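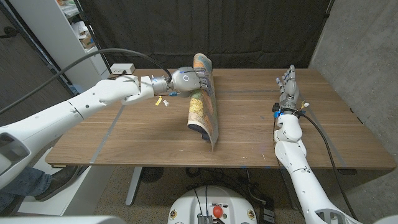
Tarard TL-80 Desk Lamp: review after one winter of use
6/19/22

The TL-80 is a clamp-on LED lamp with a two-section arm and a flat head. Zorel sells a close copy under its own name; I tested the Tarard version with the standard 152 cm cord.

Color temperature is fixed at 3,000 K. For reading paper maps and proofs this is on the warm side, and pale yellows are hard to tell from cream. Output is even across the desktop, with no visible flicker at the lowest setting.
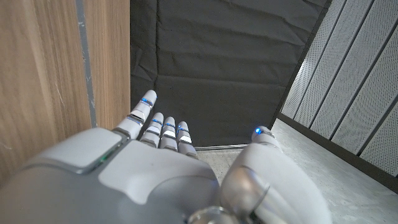
The power button sits on top of the head and has a standby light that cannot be turned off. Placement matters more than brightness with these. A small green indicator on a white shell, like the one near the edge of the raised pad on the hand above, is easy to find and easy to ignore. Tarard put a bright blue one at eye level — in a dark room it is the first thing you notice. I covered mine with tape.

The joints hold position well. The clamp does not: its rubber pad slipped on a varnished edge until I added a strip of cork. The older Ackah clamp fits the same post and grips better.

Good light, poor clamp. Buy it if your desk edge is rough or square.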